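Kianoush Farahani
28th April

Thread on our parcel orientation work, for people who asked after the talk. The task is simple to say: take a mailer bag, get it onto the scan station with the waybill up, let the scanner read it, move on. Boxes went fine early. Soft bags are where most of our errors came from.

The old policy (we call it Colar) picked one grasp from one head view and committed to it. If the bag shifted during the grasp, the policy had no idea. It would finish the motion and put the bag down label side under, then wait for a read.

So we changed two things. First, the policy gets wrist views as well as the head view, all the way through the motion. Second, we added a short press step after placement, before the scanner is asked for anything. The new version is called Juvness.

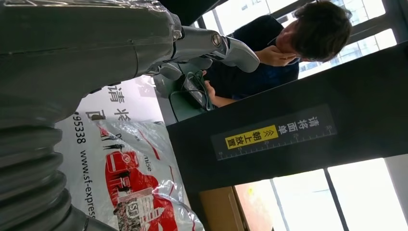

Wrist views are hard to learn from. The horizon tilts with the arm, the fingers cover a big part of the view, and windows wash out the background. We tried rotating every view upright using the joint angles and it made results slightly worse. My guess is that the model was using the tilt. What did help was having fixed print nearby. The ruler marks from 10 to 30 on the scanner label stay readable at a steep angle, and when we masked that label in training, placement error went up. So be careful about claiming a policy like this will move to another station. Ours partly learned the station.

Data: 1153 teleoperated episodes, collected by 2 operators. We dropped 26 of them for sync problems between the head and wrist streams. Nearly 300 of the rest include a failed first try followed by a recovery, and we kept those on purpose.

The press step is the part I'd suggest copying. A wrinkled bag can have the waybill facing up and still fail, with a fold running through the code. One hand presses the bag down on the mat, the other stays open and clear of it.

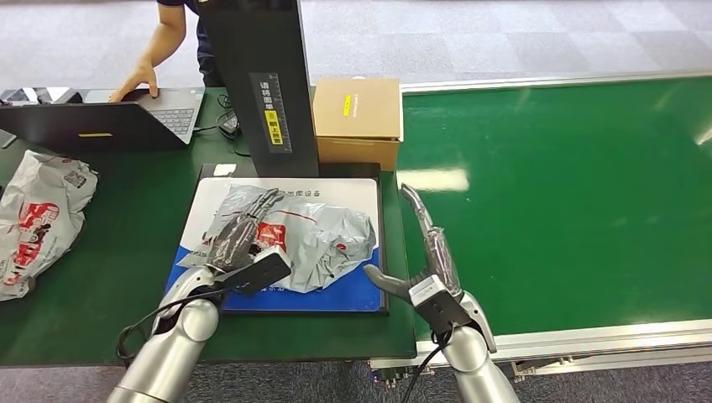
We also tested pressing with both hands. It flattened the bag a bit more but a finger ended up over the label too often, so we dropped it. One hand, then release, then scan.

Ablation in short: wrist views alone fixed most of the upside-down placements. Press alone did nothing for those but cut the missed reads. You need both, and they don't seem to interact much.

Still bad: bags with very little in them, which slide when pressed. Also loose clear plastic, which the model sometimes treats as part of the parcel.

Someone asked about Grirora. Same arms and hands, different controller, so I wouldn't compare the numbers directly. Brandão is the simulator we used for pretraining and its bag model is too stiff. We're replacing that part in May.

Write-up is in internal review. I'll add the link to this thread when it's out - code will take longer.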